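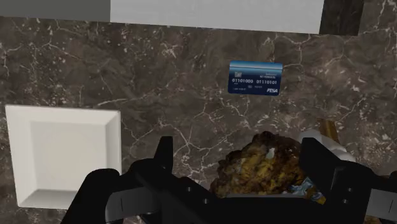
Dark brown stone top with pale veins, seen from above

Wood engraving: fine white lines filling in after a dozen prints

posted by gavamine_press in Relief Printmaking

I am editioning a small end-grain block, lemonwood, engraved mostly with a spitsticker and a fine multiple tool. The first few proofs are clean. By the twelfth impression the closest lines in the sky start to fill and the gray goes to a flat black. I ink with a hand roller on a slab and print on an iron hand press, using smooth Japanese paper and a hard packing. The ink is Corka oil-based relief black, straight from the can. The edition is 16 and I would prefer not to lose the last few sheets.

I have tried wiping the block with a rag and a little mineral spirits between prints. The next impression is then gray and patchy. Is this the ink, the roller, or the cutting? The block was surfaced to 800 grit before I drew on it, in case that matters.

Fastham

Most likely too much ink on the roller, with the packing making it worse. On fine work the film on the slab should be thin enough that the roller makes a faint, even hiss. If it smacks or shows an orange-peel texture, scrape half of it off and roll out again.

Some points to check, in the order I would check them:

Roller hardness. A soft roller dips into narrow lines and leaves ink on the shoulders of the cut. Each pass adds a little more, which fits a problem that appears after several prints. Use the hardest roller you have and apply several light passes in different directions, with no downward pressure beyond its own weight.

Ink body. Relief black from the can can be too loose for engraving, especially in a warm room. Work in a small amount of magnesium carbonate until the ink stands up when lifted with the knife. Add it gradually. Too much and the solids will print mealy.

Packing. Hard is correct, but also thin. If the back of the sheet shows embossing, there is too much pressure and ink is being squeezed into the lines.

Stop using spirits between impressions. The solvent thins whatever ink stays in the cuts and carries it to the bottom, where it sets. To clear a filled block in mid-edition, print it without re-inking onto newsprint until it is nearly dry, usually two or three pulls, then ink again. The first sheet after that will be light, so treat it as a proof.

800 grit is fine. The surface is not your problem.

Sheikh

I had the same thing and it was my roller. Bought a new one, no more trouble. Also try a different black, some are just too oily.

corka_block559

Agree with Fastham on the ink film. One addition on the cutting: look at the block under a loupe with raking light. Lines that are very shallow will fill whatever you do with the ink. If the affected ones are shallower than their neighbors, recut them with the same tool at a slightly steeper angle — the line widens as it deepens, so go in small steps and proof after each. Clean the block completely and let it dry overnight before recutting. Do this before the edition and not partway through, or the prints will not match. With 5 or fewer sheets left I would leave the block alone and control it with ink.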